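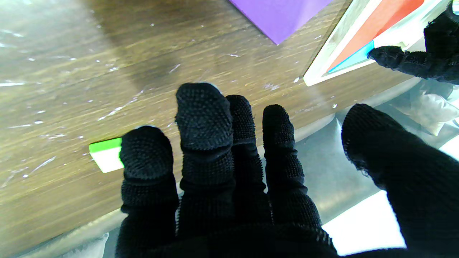
Asunto: Re: Cajas blancas para el envío de marzo
Lista: Pususetti, grupo de embalaje
Fecha: 2025-01-10

Hola a todos:

Contesto debajo de cada punto del mensaje anterior, que lo dejo citado porque a varios no les llegó.

> Nos quedan 55 cajas blancas con el interior rojo anaranjado. Mi duda
> es si las usamos para los juegos pequeños o si las guardamos para
> Wosta, que siempre pide caja rígida.

Para los juegos pequeños. Wosta ha confirmado que esta vez acepta el sobre acolchado y que solo quiere caja rígida en las piezas de más de 40 euros, y de esas en marzo no sale ninguna. Si luego cambian de idea, Mockus sirve otra tanda en unas dos semanas, pero el pedido mínimo es de 1,000 unidades y no tenemos dónde meterlas.

> La tira azul claro de dentro, ¿se queda o se quita? En el último
> envío unas iban con tira y otras sin ella.

Se queda. Va junto al borde interior, en la parte de abajo, y si se arranca deja marca en el fondo. Las que ya estén sin tira apartadlas en el estante de la izquierda y las usamos para muestras.

> También se ensucia mucho el borde blanco. He probado a limpiarlo con
> un paño húmedo y el cartón se levanta.

Con paño húmedo no. Goma de borrar blanda, y solo si la mancha se ve con la caja cerrada. Lo mejor es cogerlas por fuera, apoyarlas en la mesa de madera y no arrastrarlas, que las esquinas de abajo son lo primero que se estropea. Antes de empezar pasad un trapo seco por la mesa - la última vez había restos de cinta pegados y se llevaron un trozo del canto.

> ¿Seguimos con los guantes negros de punto o volvemos a los finos?

Por mi parte, los negros de punto. Los finos resbalan con el cartón satinado y se rompen al montar las solapas. Eso sí, hay que sacudirlos antes, porque sueltan pelusa y en el blanco se nota bastante. Si alguien prefiere los finos para cerrar la tapa, en el cajón queda un paquete de 20.

Otra cosa que no estaba en el mensaje: las etiquetas de Sukis han llegado con el tamaño antiguo. Caben en la tapa, pero quedan justas, así que pegadlas centradas y sin doblarlas por el canto. He pedido el cambio y todavía no tengo respuesta.

El que pueda pasarse a montar cajas, que lo diga por aquí antes de ir, para abrir el almacén.

Un saludo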